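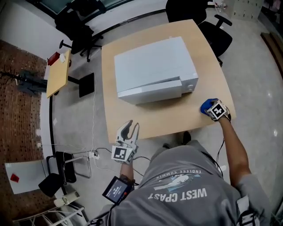
# Does a Watch Winder Do Anything for an Automatic Watch?

Lambros Theodorakopoulos
Project report, Materials and Measurement, Kudville College
Supervisor: Fouad Nseir

## Why I picked this

My uncle owns an automatic watch and keeps it on a winder, a small box with a motor that turns the watch slowly when he isn't wearing it. He was told in the shop that a watch left to stop will "lose its accuracy" and that the oils will "settle." I asked him how he knew this was true and he said the booklet that came with the winder said so. The booklet was written by the company that sells the winder.

The winder is a Flolonar. Its booklet makes three claims that I thought could be looked at in a student project:

- a watch kept on the winder keeps better time than one that is allowed to stop
- the winder holds the mainspring at "optimal tension" day and night
- the winder "protects" the movement

I dropped the third one early. I have no way of seeing wear inside a movement over a few weeks, and I doubt that the company has looked either, as the booklet gives no test and no source. The second claim can only be checked indirectly. So this report is mostly on the first.

## What I used

I borrowed 2 watches of the same model, the Bunusier Rivera, which is a plain steel automatic with a date window. Using the same model was meant to make the comparison fair. It doesn't make it very fair. Watches from the same line can leave the factory running differently, and one of these had been worn for years while the other had spent most of its life in a drawer.

For that reason I swapped them halfway through. Each watch spent half of the test on the winder and half of it lying dial up on a shelf in my room, where I let it run down and then wound it by hand through the crown before the next reading.

Time was read against the clock on the college network. I wrote down the difference when the second hand passed twelve. I also filmed a few readings with my phone to see how much my eye was adding to the error. It was adding some. I tended to call the reading late, and I called it late by a similar amount each time, which matters less when you are only interested in the change from one reading to the next.

## Method

The whole run lasted 20 days, in July. Readings were taken in the evening at the same hour. After winding by hand I left the shelf watch for 30 minutes before setting it, because Mr. Nseir pointed out that a movement can behave oddly just after it starts up, and I didn't want to blame the shelf for that.

The winder has a switch for direction and a switch for the number of turns per day. The booklet gives a table of brands and settings. Bunusier is not in the table. I wrote to Flolonar to ask and got a reply telling me to consult the table. In the end I used the setting marked for "most watches."

Readings were to be left out if I had missed the hour or if the watch had been knocked. I decided on that before starting, so that I couldn't throw away the ones I didn't like. One evening was lost when my sister unplugged the winder to charge something. I had not planned for that and simply marked it in the notebook.

## What happened

Both watches gained time. The one that had been in the drawer gained more than the other one, and it went on gaining more after the swap. That is the clearest thing in the whole notebook, and it has nothing to do with the winder. It is a difference between one watch and the other.

When I compared each watch with itself, on the winder and off it, the change was small and did not go in the same direction for both. One was slightly steadier on the winder. The other was slightly steadier on the shelf. If I had tested only the first watch I could have written a report that Flolonar would be happy to print.

The shelf watch drifted more once the spring was getting low. This is well known and I expected it. A person who lets a watch stop has to set it again anyway, so the error built up in those last hours is wiped out the next time it is worn. I don't see how the booklet can count that as lost accuracy.

By the end of the run neither watch had moved far enough to make anyone late. The largest difference between two neighboring readings was under 30 seconds, and that one came straight after the unplugged evening, so I don't trust it much.

## The "optimal tension" claim

The booklet never says what optimal tension is. An automatic watch has a slipping spring that stops it from being overwound, so a winder that turns too much will keep the spring near full and let it slip. A winder that turns too little will let it run down slowly. Both could be described as holding the spring at some tension.

I tried taking the Rivera off the winder and seeing how long it ran. It ran through the night and the next day without stopping, as it did after hand winding. From this I can say the winder winds the watch. I can't say more than that.

## Problems with my own test

Mr. Nseir's main comment on my draft was that I had been harder on the booklet than on myself, so I have added this section.

- The sample is tiny. With so few watches, one odd one changes the result.
- The shelf watch always lay dial up, while the one on the winder kept changing position. Position alone can change the rate, so I was testing two things at once.
- My room gets hot in the afternoon. The winder was on the desk and the shelf is by the window.
- I didn't believe the claim before I started. I tried to take the readings in the same way every evening, but someone who did believe it should repeat them.

A timing machine would have been better than my eye and a network clock. The college doesn't have one, and the repair shop I asked wanted to charge for each watch each time.

## What I would tell my uncle

If he likes picking up a watch that already shows the right time and date, the winder does that, and setting the date on the Rivera is a nuisance. I found nothing to back up the claim on accuracy. The question of the oils is still open. A better way to look at it would be to ask a repairer to compare watches that come in for service, some kept on winders and some not, and that would take years. My uncle has read this report and is keeping the winder.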